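Thread: Attribution number for the Jesturau floods, do we buy it?

magdy_es
Posted Monday, December 8, 2025

Skimmed the write-up on the November rain over lunch. 432 mm at the Trnka gauge in the wettest stretch, and they call it a 1 in 200 year event in today's climate. My problem is the gauge record. Trnka only goes back about 50 years. How do you get 200 out of that without a lot of hand waving

nuswood_rain
They fit a curve to the extremes. Standard stuff. Also they pool the neighboring gauges, its in the appendix. Did you read the appendix

magdy_es
Read half. Pooling is fine if the gauges are alike. Koron is up at 1061 m, Nuswood is down on the river. Not the same rain. 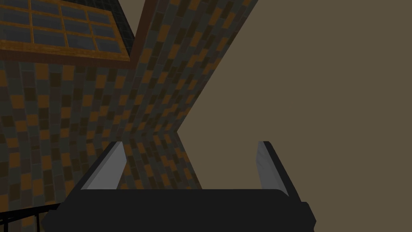 So if you lump them you get a nice smooth curve that fits neither place. Not saying warming had no part in it. Saying the one number in the headline is softer than it looks.

SabinaO
Disagree. The range is given right there, and it's wide. Papers drop the range, thats on the papers. Warmer air holds more water, nobody serious argues that part. And the models point the same direction as the gauges.

rodelc
meanwhile in lower Nuswood we still have mud in the basement and no word on the levee. Would trade every return period for a working pump tbh

SabinaO
Fair, but the levee height gets set from these numbers. If they design for the old 200 year flood you'll be bailing again.
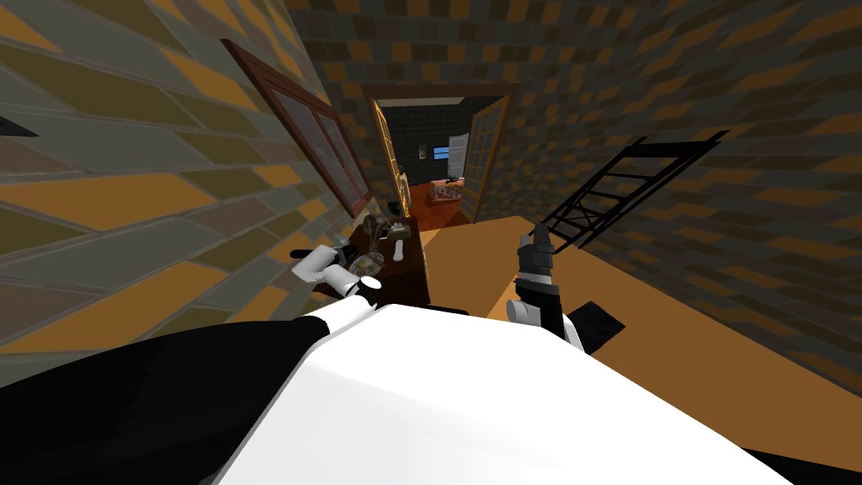 Simulated room, dark wooden table by the left wall

rodelc
ok that I did not know. Is the county using old or new figures?

nuswood_rain
Old. Design tables predate the last two big floods. I asked at the November meeting, got "under review".

magdy_es
See this is where I agree with you both. Update the tables, yes. But use Koron and Nuswood seperately. Upland storms there sit on the ridge for days, down low it's short bursts. Different culverts, different everything. 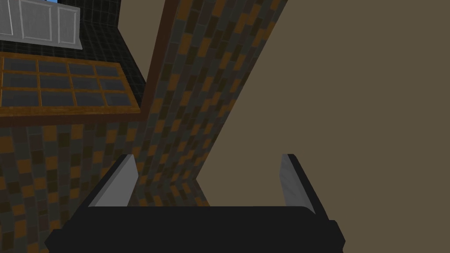
Simulated view, gripper open

SabinaO
They did run it split by elevation. Second table in the appendix. Signal is still there, only weaker down low.

magdy_es
Weaker how much

SabinaO
Go look, I'm at work

nuswood_rain
It overlaps with no change at the low end for the river gauges. Clear for the upland ones. So you're both kind of right.

magdy_es
Overlaps no change is not what the headline said!! Anyway will read the rest tonight.

rodelc
anyone know if the Trnka road is open yet, need to get a trailer up there

nuswood_rain
One lane as of this morning. Go early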